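Horkberg puts out house rules for recording hand demonstrations

October 25, 2025 – I'm Sólveig Egilsson, and I look after practice standards at Horkberg. We've just put out our rules for recording the hand demonstrations that robots learn from, and I'm chuffed (they've been on my desk since May!).

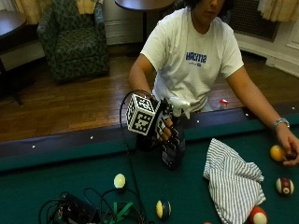 Sensor glove on the right hand, spray bottle in its grip, pool ball in the left.

The big one is consent, signed before the glove goes on. Faces stay out of whatever we share, and we check the markers every 300 takes. Clostau has signed up too, so come and have a read!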